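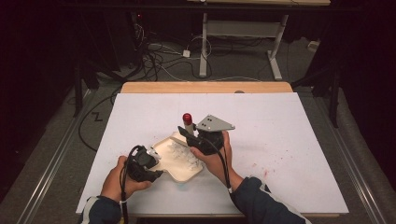

Minutes of the packaging and waste working group, August meeting, held in the upstairs room at the Nurndale site. The meeting opened at 10.30 with 11 present and two apologies. The chair asked that item 4 be taken early, as the Stuvevbridge members had to leave at noon. Under item 4 the group looked at the shaped inserts now used for small parts: a cream-coloured plastic tray, shallow, with raised rims, the small white translucent items packed in rows across the recessed centre. It was agreed that "tray" in these minutes means an insert of this general type, whoever supplied it.

1. Minutes of the last meeting
Accepted with one correction. Under item 6, "returned to Merkik" should read "returned to Danko". The secretary will reissue the page.

2. Matters arising
2.1 The second baler at Stuvevbridge has been serviced and is back in use. The invoice is still in dispute over the call-out charge. Purchasing to report.
2.2 The labels for the mixed plastics cages have been reprinted in the larger size. The stores team noted that the old labels are still on the cages by the east door and asked for them to be taken off before the new ones go on.
2.3 The query about foil-backed film was not answered. Carried forward.

3. Collection figures
The quality lead tabled the figures for the last quarter. Total packaging waste leaving both sites was 403 bags, of which 70 were rejected by the contractor as contaminated. Most of the rejected bags came from the goods-in area at Nurndale, where food waste and tape backing are still going in with clean film. The figures do not include cardboard, which is baled and weighed separately.
The Stuvevbridge production lead asked whether a bag count was a fair measure, given that bags are often sent out half full. The quality lead agreed that weight would be better but said the contractor does not weigh by bag. After some discussion it was left that bag counts will continue until the end of the contract year, and that goods-in will record part-filled bags with a P on the tag.
Action: goods-in supervisor.

4. Trays and inserts
4.1 Merkik has written to say that it will take back empty trays if they are nested, free of labels and sent in its own cartons. Danko has made no such offer - it states only that its trays can go in the rigid plastics stream.
4.2 Stores reported that the two suppliers' trays do not nest with each other. Sorting at the bench was thought to be quicker than sorting in the yard, but bench space on the Nurndale side is short. A trial was agreed: two bins per bench, one for each supplier, for 12 working days.
4.3 The question of lids was raised. Lids are a thinner material and are not covered by the Merkik letter. They will go in general waste during the trial. One member asked that her objection to this be recorded, on the grounds that the contractor has accepted similar lids before. Recorded.
4.4 Part-used trays are to go back to stores with the batch card. They are not to be tipped together to make up a full one, as batch numbers are lost.
Actions: stores to supply bins; quality lead to write to Danko about take-back; secretary to circulate the Merkik letter.
The Stuvevbridge members left at this point.

5. Contract renewal
The present waste contract ends in March. Purchasing has asked for quotes from three firms and has received one. The draft specification was gone through line by line. Changes agreed: collection before 7 am to be removed, following complaints from the houses on the north side; a rigid plastics stream to be priced separately; the skip for timber to be described as "on request". The clause on missed collections was thought too weak and will be redrafted by purchasing.

6. Yard layout
The proposal to move the cardboard cages beside the weighbridge was not supported. Vehicles reversing to bay 2 would pass too close to them. An alternative position along the fence is to be marked out in chalk and tried with the larger lorry.
Action: yard supervisor.

7. Any other business
7.1 The drain by the wash-down area is slow again. Reported to site maintenance.
7.2 A request for gloves in a smaller size was passed to stores.
7.3 The foil-backed film query (2.3) will go to the contractor in writing.

8. Next meeting
At Stuvevbridge, in October, at 10.30. Papers to the secretary one week before. The meeting closed at 12.40.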